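Tomska 工作台软件使用手册
第 4 章　场景登记与首次规划
本章修订于 2025年2月14日，编写：Idun Haugen，校对：Rehema Rotich

走到这一章，机械臂应该已经能回零，夹爪也能听话地开合了，恭喜！前面几章接线、装驱动、配网络，确实有点磨人，从现在开始就有意思多了：我们要让 Tomska 认识您的台面，知道上面摆着什么、哪里能去、哪里不能去，再请规划模块 Privent 算出第一条像样的轨迹。

整章从头做到尾，建议留出一个完整的下午，中间泡杯茶也无妨。软件会随时保存草稿，关掉窗口再回来，进度还在原处。

如果您是从旧版本升级上来的，请先看 4.8 节关于旧场景文件的说明，再回到这里。

4.1 开始之前

请确认下面几件事，做完一件勾一件就好：

一、第 3 章的手眼标定已经完成，Nigatu 标定工具里每一路相机旁边都是绿色圆点。只要有一路是黄色，就请回去重做那一路，黄色状态下登记出来的物体，位置往往会偏，后面排查起来很费神。

二、控制器处于手动模式，速度限制保持出厂设定。

三、台面已经按您平时干活的样子摆好。我们常看到有的用户为了登记方便，把台面收拾得格外整齐，结果第二天真正开工时，物体的间距和遮挡情况全变了，又得从头来一遍。平时怎么摆，现在就怎么摆。

四、所有人都知道您要开始了，示教器放在伸手就能够到的地方。

注意：登记过程中机械臂会移动到观察位。移动之前界面会弹出确认框，请看过现场再点“继续”，千万别养成随手按回车的习惯。

4.2 接入各路相机

1. 打开 Tomska，在左侧栏选择“感知”，再点“视图管理”。第一次打开时列表是空的，右下角有个“扫描设备”按钮，点它。

2. 等待列表出现。相机会以序列号的形式排成一列，看起来都差不多，请逐个双击，在弹出的小窗里看画面，然后给它们起一个您自己一看就懂的名字。手册里统一使用“腕部”“台面”“远景”这三个名字，您完全可以用别的，只是后面对照步骤时要多留个心。

3. 为每一路选择角色。腕部相机选“随动”，其余两路选“固定”。这个选项决定了 Tomska 用哪一套坐标变换，选错的话，点云会跟着机械臂一起飘，场面颇为壮观。

4. 在“同步”一栏，把最大时间差填为 300 毫秒。超过这个值的画面会被丢弃，状态栏里会出现一个灰色的小沙漏。偶尔闪一下没有关系；要是沙漏一直赖着不走，请看 4.7 节。

5. 点“应用”。三路画面会并排出现在主窗口上方，拖动分隔条可以调整大小。

提示：曝光建议先用自动，等三路画面都稳定下来，再点“锁定当前曝光”。玻璃瓶、金属丝这类表面反光较强的东西，在自动曝光下亮度会来回变，识别框也会跟着一跳一跳的。

4.3 核对视图

这一步不改任何参数，只是用眼睛看。很多朋友会跳过去，我们还是想请您慢下来，因为软件再聪明，也没法替您判断“我要用的东西，到底有没有被看见”。

1. 让机械臂停在观察位，在主窗口按“冻结”，几路画面会同时停住，顶部出现一条蓝色细线。

2. 先看腕部视图。它离物体近，视野也窄，常常只能拍到物体的一部分，比如一个架子的下半截。不完整没有关系，只要您关心的那一段轮廓清楚，就可以继续。

3. 再看台面视图，确认要参与任务的物体大体都在画面里。靠近边缘、只露出一部分的物体，请在纸上记一笔，4.4 节里要单独处理。

4. 最后看远景视图，主要看机械臂本身：夹爪停在哪里，连杆从什么东西上方跨过去，台面上有没有搭着线缆。

下面是 Plollolcombe 工作间里的几路视图，台面是一套厨房和调酒的摆设，您可以拿来和自己的画面对照。 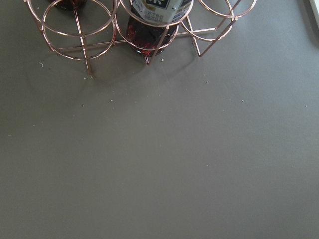 腕部视图，铜色金属丝瓶架

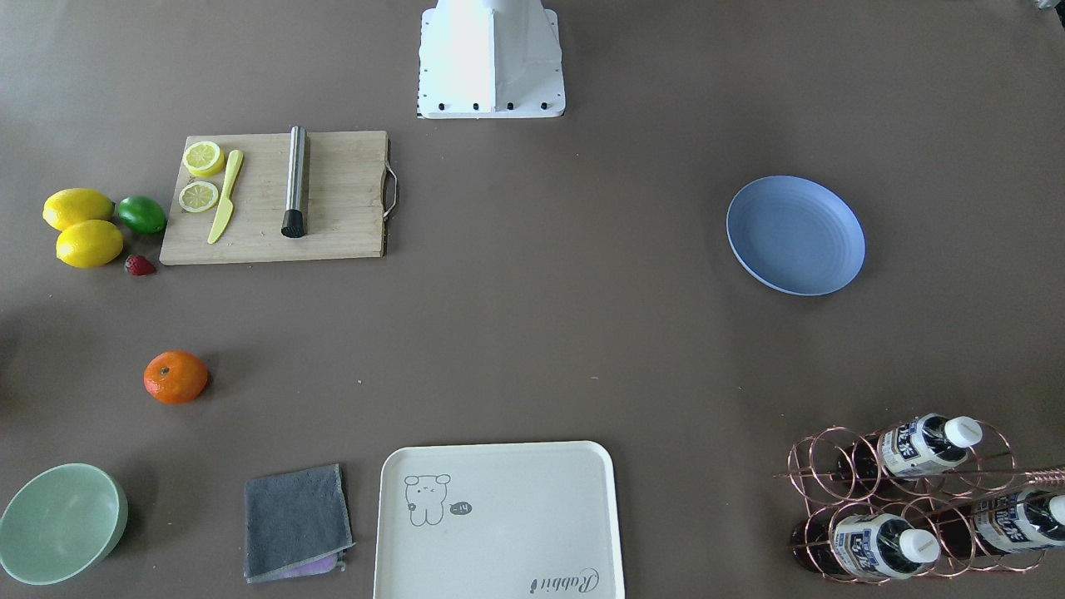 台面视图 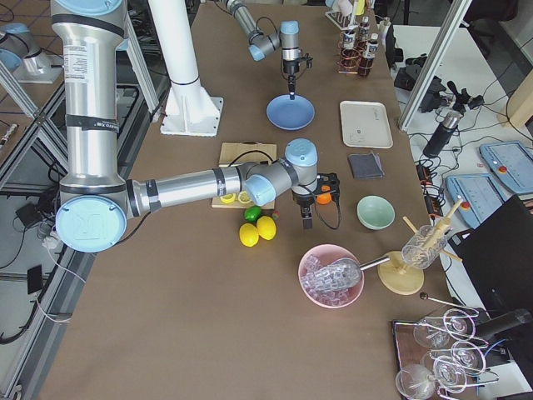
远景视图

4.4 登记物体

核对完了，按“解冻”，画面重新动起来，就可以正式登记了。登记的意思是告诉 Tomska：台面上这一块东西叫什么，能不能抓，抓的时候要不要小心。

1. 点“物体”页签，再点“自动分割”。软件会给它认为是独立物体的区域涂上半透明的颜色。第一次的结果往往有多有少，别着急，后面都能改。

2. 从最大、最不会动的物体开始，逐个点选并命名。以上面的台面为例，我们会先登记砧板和白色托盘，接着是浅蓝色的盘子和薄荷绿的碗，然后才轮到柠檬、青柠这些小东西。先大后小，画面会越来越清爽，人也不容易看花眼。

3. 给每个物体选择类别。常用的类别有这几种：
“承载面”，上面还会放别的东西，例如砧板、托盘、盘子；
“容器”，东西会放到它里面去，例如碗；
“可抓取”，机械臂要去拿的，例如水果、冰铲、吧勺；
“柔性”，形状会变的，例如叠起来的布；
“只避让”，不去碰它，但规划时一定要绕开。

4. 处理粘连。几个水果挨在一起时，自动分割常常把它们认成一整块。选中这一块，按“拆分”，用鼠标沿着分界画一道线就行。线不用画得多漂亮，软件会自己往颜色变化的地方靠。柠檬和柠檬之间颜色太接近，这时请切到深度视图再画，会好认得多。

5. 处理镂空物体。金属丝瓶架就是典型：透过圆环能看见后面的台面，深度数据也就东一块西一块的。请选中瓶架，勾选“按外包络处理”，Tomska 会用一个完整的壳把它包住，省得 Privent 异想天开，打算让夹爪从圆环里钻过去。架子里的瓶子请单独登记，并在“所属”一栏选中瓶架。

6. 处理透明物体。玻璃罐、高脚玻璃杯之类，深度相机基本上是看不透也看不准的。请用“手动框”工具，在台面和远景两路视图里各画一个框，软件会取交集，再让您填一个高度。高度宁可填得高一点。

7. 处理只露出一部分的物体。还记得刚才在纸上记的那些吗？选中它，点“补全”，从形状库里挑一个相近的，比如“圆角矩形托盘”，拖到差不多重合的位置。若是库里没有合适的，就选“只避让”，以后有空再说。

8. 处理线缆。上面的远景视图里，有一根黑色线缆搭在砧板上。像这样的线缆，能移开就请先移开；移不开的，登记为“柔性”，再勾选“禁止从下方穿过”。

9. 查看可信度。每个物体名字后面都有一个分数，达到 83 即视为通过，名字会变成绿色。没达到的物体仍然可以保存，只是 Privent 不会主动安排去抓它。

注意：请不要为了让名字变绿，去调低通过分数。这个设置藏在高级选项里，是给做算法调试的同事用的。分数不够，多半是因为光线或者遮挡，换个观察位再拍一次，常常就好了。

提示：瓶身标签上的文字不会参与识别。腕部相机拍到的小字通常是糊的，软件只看标签的颜色和位置。如果您需要区分几瓶外观相近的酒，请在“备注”里自己写明，或者参考附录里贴标记的办法。

提示：相同的物体请加上后缀，例如“柠檬_左”“柠檬_右”。全都叫“柠檬”，软件倒也能跑，可您在看日志的时候会很想念那个后缀。

4.5 划出空闲区与避让区

物体登记完以后，剩下的台面并不会自动变成可以随意使用的地方，需要您亲手划一下。

1. 点“区域”页签，选“空闲区”，在台面视图上用鼠标围出一块空地。砧板、盘子和托盘之间那一片，就很适合当作临时放置的地方。

2. 给它起个名字，例如“中转”。Privent 需要换手或者腾挪时，会优先使用这里。

3. 选“避让区”，把机械臂的底座、安装板，以及台面边上放示教器、水杯和杂物的地方，都圈进去。底座其实已经包含在机器人模型里，再圈一次也不会冲突，算是多系一条安全带。

4. 调节“碎屑过滤”。灰色或棕色的台面上，常有一些浅色的小颗粒，软件有时会郑重其事地把它们当成障碍物。把滑块往右推一点，直到这些小点从分割结果里消失为止。推过头的话，小件物体会跟着不见，请盯着最小的那个可抓取物体，只要它还在，就说明没过头。

5. 设置抬升高度。抓到物体以后，夹爪会先竖直抬起，再横向移动，默认值是 200 毫米。台上若有比较高的东西，请按实际情况加大，并在预览里转着圈看一遍。

注意：阴影不需要登记，也请不要用避让区去盖住它。若阴影处反复出现误识别，请先试试 4.2 节里的锁定曝光。

4.6 第一次试规划

终于到了大家最期待的部分！为了稳妥，我们先在仿真里跑，然后才上真机。

1. 点右上角的“规划”，进入 Privent 界面。左边是任务列表，中间是三维预览，右边是参数。

2. 新建任务，选“拾取并放置”。对象挑一个位置宽敞、周围没有遮挡的可抓取物体，目标选一个盘子或者空闲区。第一次请别选瓶子，也别选玻璃器皿，那些留到您跟软件混熟了再说。

3. 选择执行臂。保持“自动”即可，Privent 会看哪一侧更顺手。如果您有偏好，也可以手动指定，另一侧会停在等待位。

4. 点“计算”。进度条走完以后，预览里会出现一条彩色的轨迹，绿色表示余量充足，橙色表示离障碍较近，红色则表示这一段不可执行。

5. 拖动时间轴，把整条轨迹来回看两遍。看第一遍时盯着夹爪，看第二遍时盯着肘部。两臂共用一张台面时，肘部才是容易被忽略的地方，一条臂横跨过台面，另一条臂的活动空间就小了不少。

6. 橙色的段落，请点一下，右侧会列出距离最近的物体。您可以移动那个物体后重新登记，也可以点“请求替代路径”，让 Privent 再想想。它最多会给出几条备选，排在最前面的通常耗时最短，但未必最宽裕，请自己比较一下。

7. 满意以后，点“仿真执行”。仿真会把相机延迟也算进去，所以动作看上去会比预览慢一点，属于正常现象。

8. 仿真通过，再点“真机执行”。此时软件会重新拍一次台面，与登记时的场景比较。若有物体挪动过，会弹出差异列表，请逐项确认，或者返回 4.4 节更新。

9. 手放在急停旁边，点“开始”，然后看着它完成。第一次跑成的时候，记得跟旁边的人击个掌。

警告：执行过程中，任何人都不要把手伸进台面范围，包括想去扶一下眼看要倒的东西。要扶，请先暂停。Tomska 的障碍检测是为静止物体设计的，不能代替安全光幕或围栏。

警告：暂停以后再继续，软件默认沿原轨迹走。如果暂停期间碰过台面上的任何物体，请选“重新规划”，不要选“继续”。

4.7 遇到问题时

沙漏一直不消失
多半是某一路相机的线接在了集线器上。请换到主机自带的接口。仍不行的话，到“诊断”页看哪一路的延迟最大，先从它查起。

固定视图正常，腕部视图里的物体位置不对
请检查 4.2 节第 3 步，角色有没有选成“固定”。如果角色没错，就要重新做腕部的手眼标定了，做的时候请把夹爪上的线缆理好，别让它拽着相机。

同一个物体被登记了两次
常见于物体在腕部视图里只拍到一部分，而台面视图里拍到的是另一部分。选中两个条目，点“合并”，再选一个您喜欢的名字。

金属丝物体的包络太大，挡住了旁边的路
外包络可以手动收窄，拖动壳的边就可以。请至少在两路视图里检查，确认壳没有切进金属丝里面。

碗里装了冰块，分割结果每次都不一样
把碗登记为“容器”，并勾选“忽略内容物”。要让机械臂去铲冰的话，请阅读第 6 章，那里有专门的接触控制设置，用本章的拾取任务是做不来的。

Privent 提示“无可行解”
先看目标是不是被别的物体占了，再看避让区是不是画得太豪放。还有一种情况，是物体离台面边缘太近，夹爪的姿态受限，把它往中间挪一挪，重新登记即可。

细长物体总是抓偏
吧勺、木棒这类东西，在深度图里只有窄窄一条。请在物体属性里把“主轴”打开，必要时自己拖动箭头对准方向，抓取点放在靠中间的位置。

4.8 保存与交接

1. 点“文件”菜单中的“保存场景”。场景文件里包含物体、区域、抬升高度和曝光设置，不包含标定结果，标定结果由 Nigatu 单独保管。

2. 在备注栏写上几句话，说明台面是什么状态、哪些物体还没有通过、有什么特别要当心的。Rehema Rotich 校对这一章时专门叮嘱过：备注请写给没有来过现场的人看，别只写“同上次”。

3. 勾选“附带冻结画面”，几路视图会一起存进文件。下一位同事打开场景时，可以直接拿画面和眼前的台面比对，比文字省事。

4. 旧版本的场景文件可以直接打开，但旧文件里没有“所属”和“柔性”两项，打开以后请手动补上，然后另存为新文件。原文件请保留到五月的维护版本发布之后再删除。

5. 退出之前，让机械臂回到停靠位，在控制器上切断使能。

第 5 章介绍双臂协同任务，用的是同一份场景文件，开始之前请确认“中转”区还在，并且上面没有放东西。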